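Preparing Your Team for Automated Sorting: A Guide for Supervisors

This page sets out how supervisors at Dresness sites should introduce automated sorting to the people who now do that work by hand. It applies to the returns lines for jewelry, accessories and small household goods. Read it before the first training shift, and keep a copy at the station.

Before you begin

Confirm that your station appears on the Clisside rollout list. Each station needs two trained operators per shift and one supervisor who has completed the Elus safety module. Operators keep their current grade and pay during the transition. Please say so at the first team meeting, before any discussion of equipment.

Step 1. Record the work as it is done today

Ask experienced sorters to show how they separate tangled pieces, close boxes and set aside damaged items. The Saavedra site recorded 1060 sorting tasks by hand in this way. Sorters should work at their normal pace — speed is not being measured, and recordings may not be used in performance reviews.

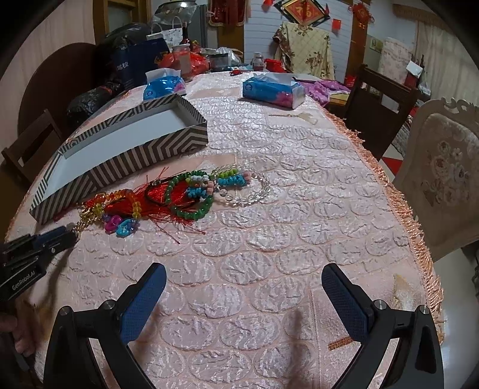 Step 2. Reassign tasks in writing

List every task at the station and mark who will do it after the change. Simple picking and placing will usually move to the machine. Knotted chains, loose beads and anything fragile stay with a person. Yamila Bustos, who leads operator training, asks that the list be signed by the team and posted where all shifts can read it.

Step 3. Run the two methods together

Plan on eight weeks of side-by-side work. During this period the operator may stop the machine at any time without asking permission. Log each stop with the time and the item involved. Do not reduce staffing at the station until the period ends and the log has been reviewed.

Step 4. Review the job itself

Operators often report less strain in the hands but more time spent watching and waiting. Rotate positions every two hours. Where a sorter wishes to move to inspection or repair, forward the request to Catalina Yáñez in Workplace Planning with the signed task list attached.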